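2020-12-07, glaze bench

Second go at the clear glaze for Farzana's dinner plates, and I'm feeling pretty good about it! Mixed 500 g dry, sieved it twice (the first pass left grit, same as last time), and let it sit while I waxed feet. Malachy swears by a thinner dip, so I did seven test tiles his way and the rest mine. Kiln log says 261 minutes to the hold, a bit slow, so I want Dwight to look at the bottom element before the February firing.

Red underglaze line work is still the fussy part. It bleeds if the coat goes on heavy, and scalloped rims love to collect a heavy coat.
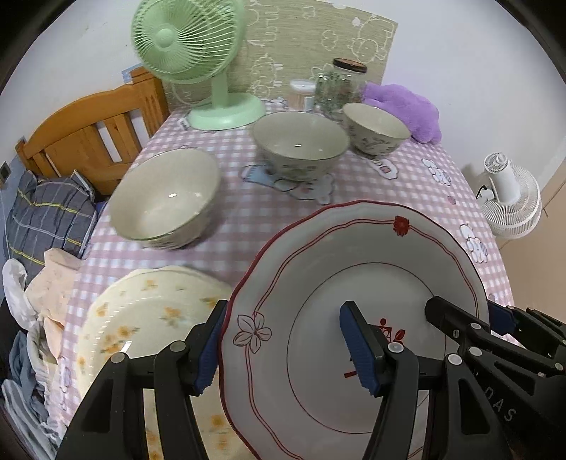

How long should the underglaze dry before dipping? Overnight on the open rack, longer if the studio's been damp.

Tiles are on Blair's shelf, please don't move them!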